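Stollidine new cans, anyone stocking these yet?

coldcase_kev
Thu 25 January
Rep dropped off the new Stollidine lime cans this morning. Slimmer can, same fill, case of 12 now instead of whatever the old tray was. He says recipe is unchanged. Tastes flatter to me. Anyone else?

marlowmart
Got ours. Cant taste a difference tbh. My problem is the shelf, the slim cans fall over in the old Clanard racks. 2 facings gone already.

fizzbin
Recipe is not unchanged. Look at the back, sweetener moved up the list. Reps say "unchanged" about everything.

coldcase_kev
Huh. Checked and yeah, its above the citric acid now. Will ask him.

marlowmart
Moving up a list doesnt mean they added more, could be they cut the acid. Would explain flatter.

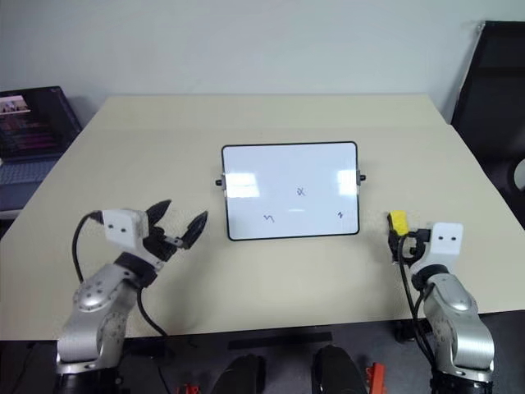 Anyway racks. Called Clanard, they want 141 for a set of narrow dividers. For one cooler! Siregar does a generic one, no idea if it fits.

pallet_jill
Siregar ones fit if you have the older cooler. Newer one no, the rail is deeper. Ask me how I know. Also check your case price, mine went up with the new pack and no letter.

fizzbin
Same here. We did 485 cases of lime last year and didnt even get a phone call. Moving half that space to Stero.

marlowmart
Stero? Good luck. Sat on my shelf all summer.

fizzbin
Depends where you are. Ours is next to a gym, the grapefruit goes out by the case.

coldcase_kev
Rep called back. Says "flavor balance adjustment", so not unchanged then. Wont put the old cans on sale tho, says run them down first. Jill which year is the older cooler?

pallet_jill
No idea on year. If the door handle is on the front its the old one, recessed is new. Measure the rail before you order anyway.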